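Fultora Community > Sim and Learning > Door tasks: does layout randomization help or not?

worku_sim
June 19, 2025
Hello all. I want to share a result and ask if somebody has seen the same. We train a two-arm mobile policy for door tasks, only in simulation. Set A has 1000 episodes in 6 fixed apartments. Set B has also 1000 episodes, but every episode gets a new layout from the Rademley generator, with random furniture, floor materials and clutter. Same network, same training time.

On unseen apartments B is clearly better at going through an open door. But for reaching the edge of a door that stands open, A is better, and I did not expect this. I tested 200 rollouts for each. The view from the robot, one step of a B episode:

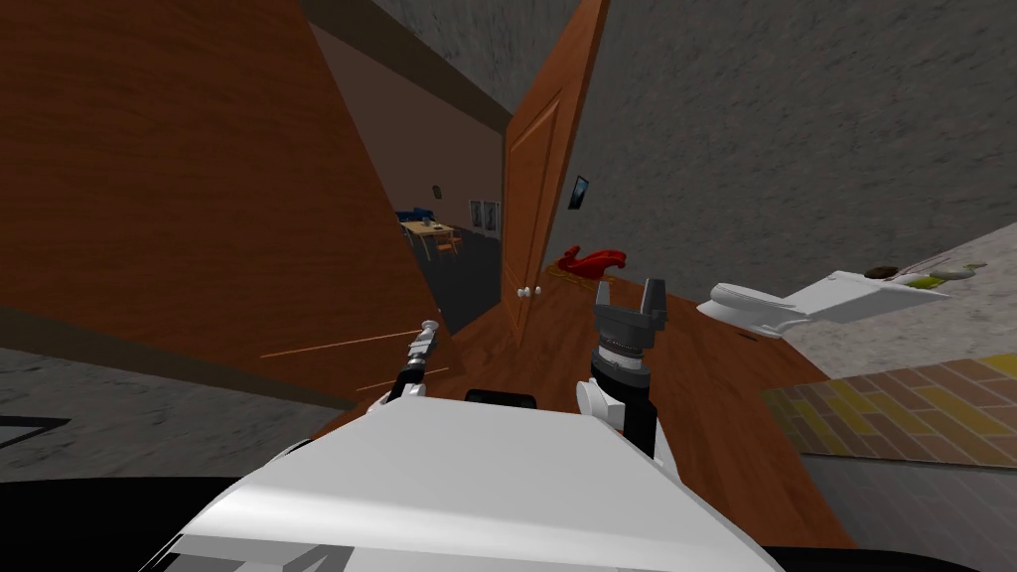

Category: Mobile manipulation / Sim data

worku_sim
The left arm is going to the edge of the big door. You see also the second open door with the dining room behind, and the red thing on the floor. My guess is that the policy spends too much capacity on clutter.

brilham_tk
I don't agree with the capacity explanation. Look at the horizon. Everything is strongly tilted, the toilet and the picture on the wall too. Do you randomize camera roll in B and not in A? Then you compare two changes at once.

worku_sim
Yes, camera pose is randomized in B only. I considered it as a part of the layout randomization, but I understand your point.

gradient_potato
It is not part of the layout, sorry. I would run A with the camera noise before I say anything about furniture. Also a toilet next to a wooden floor with herringbone tile in front of it, is this a room that exists? The generator should respect room types.

worku_sim
About room types I disagree. We tried the strict version with 100 episodes and the result for going through doors was worse. Strange rooms seem to be good for the policy. But it was a small test, I admit.

brilham_tk
100 episodes is too few to say that. What is the spread over seeds?

worku_sim
One seed only.

lowpass
We had something similar with drawers. The problem for us was neither clutter nor camera, it was the wood texture. Door and floor had almost the same color and the depth estimate at the edge became bad. In your picture both doors have the same orange-brown grain and the floor is not so far from it. Please check this before you spend the cluster time.

gradient_potato
Depth from RGB or rendered depth?

worku_sim
RGB only, no depth input. So lowpass can be right. I will run A with camera noise, and B with door texture forced different from the floor, three seeds each. Results in July, I hope.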